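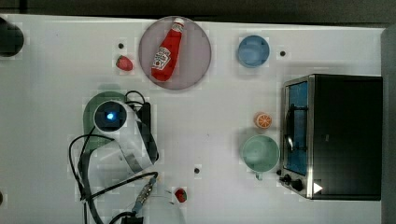
Stage Management for School Musicals
Handout 4: Calling the Show

Okay, last time we got through blocking notation and I promised we'd get to the fun part. So this one is all about cues: how you write them down, how you say them, and what you do when the show stops behaving like the book says it should. Keep this handout in the front pocket of your binder, please. I'm going to refer to it all through tech.

1. The prompt book

Your prompt book is the script, the score and your cue sheet living together in one binder. For Parry (our spring musical, if you somehow missed the posters) the clean script runs 131 pages, printed single-sided, so you always have a blank page on the left for notes. Cues go in the right margin, in pencil. I know the pens are prettier. You'll be erasing these a lot in February and I don't want to see scribbles over a lighting cue.

Each department has its own letter or word:

LQ for lights
SQ for sound
FLY for anything coming in or out overhead
SPOT for followspots (say which one)

Draw a straight line from the cue to the exact word it happens on, and underline that word. If the cue is on a movement, write the movement down: "as she sits," "when door closes." Please don't write "around here." I've seen it in a student book and I still think about it.

2. Warning, standby, go

Every cue has three stages. The warning comes about a minute ahead. The standby comes a few lines ahead, and you wait to hear the operator answer. Then the go.

It sounds like this on headset:

Warning lights 42 through 45 and sound 17.
(lights, sound: thank you)
Standby lights 42.
(lights)
Lights 42... go.

The word "go" is the trigger, so it always comes last and you never say it for anything else on headset. Not "ready to go," not "let's go get pizza." We say "G-word" if we have to talk about it (yes it feels silly, everybody gets used to it by the second night).

The number goes before the go, with a little breath in between. If you say "go lights 42" your operator has already pressed the button on the first word, and maybe it was the wrong button.

3. Calling from music

This is where most of you will struggle at first, and it's fine! Count the bars out loud in rehearsal, under your breath, before you have any cues to call. The overture to Parry is the longest stretch of music without dialogue and it has six lighting cues in it. I want everyone in the class to be able to call it from the piano recording, whether or not you're on headset for the show.

If you can't read music, come see me during lunch and we'll mark up a count sheet. I couldn't read a note when I started and I called three seasons of summer stock off counts and a stopwatch.
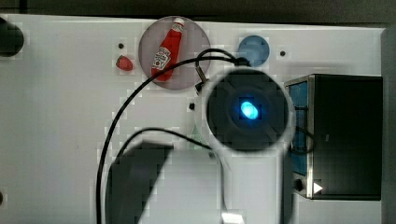
Tabletop with a round plate, seen from directly above.

4. Props tracking

Not strictly calling, but the assistant stage managers need it and they're in this class too. Every prop gets a line on the tracking sheet with four things: where it starts, who takes it on, who brings it off, and where it ends up. Do a preset check before house opens and again at intermission. Tick every line with your own hand, even the ones you're sure of.

Tape out your prop tables in squares and label each square. Then an empty square tells you what's missing from across the wings. Food props and dishes go on the table nearest the stage left door, and no real food stays there overnight.

5. When something goes wrong

Something will. An actor skips half a page, a mic dies, the fly crew says "hold." Your voice stays level and you talk less than you want to. Find your new place in the script first, tell the crew where we are, cancel the cues you no longer need by number, and give a fresh standby. Only then do you call anything.

For a full stop, the wording is "Hold please," said on headset and over the backstage speaker. Anybody can call a hold for safety, including the newest freshman on the deck crew. I'll never be mad about one.

6. For next class

Read the Act One finale and pencil in your cues from the designer's list. The house seats 446 and the box office tells me we've already sold 285 for opening, so we'll have an audience to look after too: read the page on front-of-house calls (half hour, fifteen, five, places) and be ready to say them out loud.

Bring two pencils, a good eraser and your binder. Headset practice starts at 3:30 in the booth, and the door locks behind you, so prop it if you step out.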